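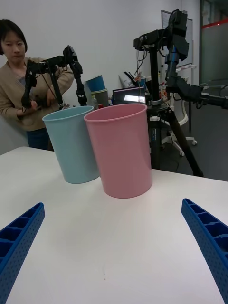 *Pink cup, blue cup, gripper open in front of them.*

**Can they do the chores yet? Home and workshop**

**bench_dog** wrote:

Starting this as a separate thread because the vacuum one has wandered off topic. I want to know whether a machine with an arm can do ordinary jobs yet. I mean clearing a table, emptying a dishwasher, putting parts in a tray. Floor cleaning and mowing don't count, those have been sold for years and most of us have one or the other.

My view is that we're close on the shop floor and a long way off in the house. Plastic cups and a drinks can on a plain white table is a fair test of where the home side has got to. A child can clear that without being asked twice (mine need asking more than twice). If an arm can do it all afternoon with things put down anyhow, I'd call that a start.

---

**tallowhill** wrote:

Cups on a clear table is the easy end of it. My kitchen table at half past six has a wet cloth, a pan, homework and somebody's phone on it. The arm has to know which of those goes in the sink.

I'm not against it. I just think people see a cup being lifted and fill in the rest for themselves.

---

**bench_dog** wrote:

Agreed it's the easy end, but you have to be able to do the easy end. Five years ago I wouldn't have trusted one near a cup that wasn't bolted down.

---

**greyfitter** wrote:

I run nights at a small machine shop. We've had a Sundo loading a lathe since February. It takes blanks out of a tray of 12, puts them in the chuck, takes the finished part out and puts it in the other tray. Best shift so far was 655 parts with three stoppages. Two of those were swarf on the seat and the third was me leaving the guard open.

So yes, on the shop floor they do the work. But that tray is machined, every blank sits in its own pocket, and the arm goes to the same place every time. If I tipped the blanks on a bench it would be no use at all. People forget how much of the job is the tray.

---

**pim_wash** wrote:

> People forget how much of the job is the tray.

This is my complaint about the whole subject. If I have to line my cups up for the robot I may as well put them away.

---

**greyfitter** wrote:

Not the same thing though. I fill the tray once and go and do something else for an hour. If you stacked the dirty stuff on one side of the worktop and went to bed, and it was all in the dishwasher by morning, you'd take that.

---

**pim_wash** wrote:

I would take that. I wouldn't pay 4,000 pounds for it.

---
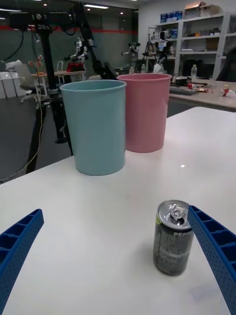
*Silver can in the foreground, one fingertip against its side. The cups are behind it.*

**odd_socket** wrote:

Cans are harder than they look, for anyone who hasn't tried. A full one is heavy and stiff. An empty one weighs nothing and dents if you grip it the way you gripped the full one. From the outside you can't tell which you've got until you pick it up. We do it without thinking, and an arm needs either some feel in the fingers or fingers soft enough that it doesn't matter.

Bendy ribbed fingers are a good answer. They wrap a bit when they meet something, so you can be a few millimetres out and still get hold of it. I printed a set for my own arm and they cured more trouble than a month of fiddling with settings. They're poor on flat things. Mine will not pick up a teaspoon, and a sheet of paper is out of the question.

---

**tallowhill** wrote:

What about standing the thing up again afterwards? I've watched the Kidby demo and it drops everything into a tub. That's fine for rubbish. It's no good for a cup with tea in it.

---

**odd_socket** wrote:

Putting down is worse than picking up, I'd say. With a tapered cup it's easy to come down at an angle so that one side of the base touches first, and if you let go then it's over. You want it to lower until it feels the table, stop, then open both fingers evenly. Mine gets that right most of the time on an empty cup. I haven't tried tea.

---

**marl_and_sons** wrote:

I'll be the miserable one. We had a Serano on trial in the packing room. Quoted rate was 1,165 items a shift. It got there on square cartons. On pouches it didn't get to half, and somebody had to stand next to it picking up the ones it let go of. We sent it back. The person standing next to it does pouches faster on her own, and she also answers the door.

I think "yet" is the wrong word in these threads. It suggests the rest is only a matter of waiting. Some jobs are going to stay cheaper by hand.

---

**bench_dog** wrote:

When was the trial? The newer ones are taught by people moving the arms through the job, and they cope with odd shapes far better than the ones running a fixed program.

---

**marl_and_sons** wrote:

Last winter, and it was one of the taught kind. It was better at pouches than the fixed one we looked at before it. Still not good enough to pay for.

---

**greyfitter** wrote:

Depends what you count. Ours isn't quicker than a person either. It's there at three in the morning and that's why we kept it.

---

**pim_wash** wrote:

Nobody wants their cups put away at three in the morning with the noise those motors make.

---

**odd_socket** wrote:

Mine's quieter than the dishwasher. The fan on the power supply is the loudest bit.

---
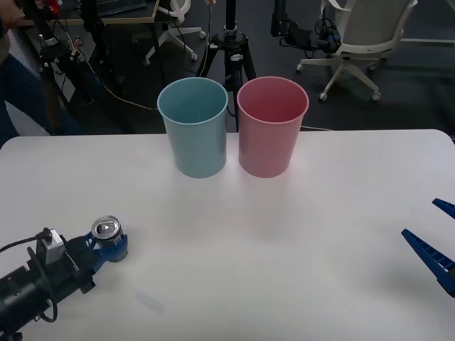
**newish_here** wrote:

Is there an arm I can buy now that will empty a dishwasher without me in the room?

**odd_socket** wrote:

I don't know of one I'd leave alone with it. You can buy arms that will lift cups and tubs off the top rack if you've taught them on your own machine, and they'll do it while you watch. Cutlery, wet glass and anything nested inside something else will stop them. Then there's opening the cupboard. If you only want to learn how it's done, get a small second-hand arm and start with plastic cups.

---

**newish_here** wrote:

Thanks. Second-hand Huang any good for that? There's one near me with two grippers and no power supply.

---

**odd_socket** wrote:

The older Huang ones are all right. Check the wrist joint for play before you hand over any money, and ask if the cables have been replaced. Power supply is easy to find.

---

**tallowhill** wrote:

And keep it away from the good glasses.

---

**marl_and_sons** wrote:

Still say a dishwasher with two drawers is the better buy. Eat out of one, fill the other, never empty either.

---

**bench_dog** wrote:

We tried that with the drawer type and ran out of bowls. Greyfitter, what do you do about swarf on the seat, air blast or a brush?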